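The kettle is on before I've got my coat off. Mansa Essien has lived in this flat for 24 years and she has, by her own count, packed it up and unpacked it again 4 times without ever leaving the building. "Second floor, ground floor, third floor, second floor again," she says, pointing up, down, up. "My brother thinks I'm mad. I just like a tidy out!"

I'd come to ask her about packing, as half the people I know seem to be moving this spring and every one of them is making a mess of it (me included, I moved in April and I still can't find my good scissors). Mansa used to work in the packing room at Girkow, back when they sent out china and glass, and she now spends most Saturdays helping friends and neighbours get their lives into boxes. She doesn't charge. She does expect lunch.

So where do people go wrong? "Big boxes," she says straight away. "They get a huge box and they think, lovely, all my books will go in there. Then two grown men can't lift it." She once watched Kobina Addo from downstairs try to slide one like that along the hall. The bottom stayed where it was and the rest of it went with him. She's still laughing when she pours the tea.

Her own method begins with a bare surface. Everything comes off the table, and only the thing she's packing into goes back on. "If there's a fruit bowl and yesterday's post on there, you'll pack the post. I've done it. I packed a gas bill and paid it in June."
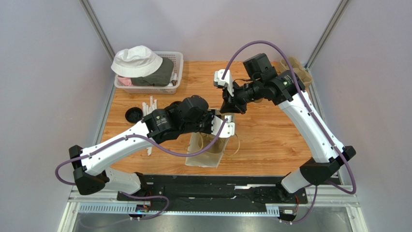 I asked what she puts things in, if big boxes are banned, and she was off. She likes anything small with an open top, and she doesn't mind if it's ugly. Lids come last, if they come at all, and she won't have them near her while she's working. An open carrier on a plain wooden tabletop is pretty much her idea of a good start: you can get at it from above, you can see what's gone in, and there's elbow room on the wood for whatever's waiting its turn. "You want to look down into it," she says. "Once you're feeling about in the dark you've lost."

Heavy things go in first, then anything that can stand on its end. Plates on edge, always, and she's quite fierce about that one. Tea towels and socks go in the gaps. She has no time for bubble wrap, though Seidu Darko, who shared her bench at Girkow, swore by it and they argued for years. "He'd use a whole roll on a gravy boat. I said, Seidu, it's going to Leeds."

And the labels? She pulls a face. She writes the room and one thing that's inside, and that's it. Kitchen, blue jug. Bedroom, lamp. I told her I'd numbered all mine and kept a list on my phone, and she asked me very kindly where my scissors were.

We finished up in her hall cupboard, with me holding the torch. She wanted me to take a spare carrier home, and a bundle of old tea towels, and then half a fruit cake as well. It all went into the carrier, cake on top.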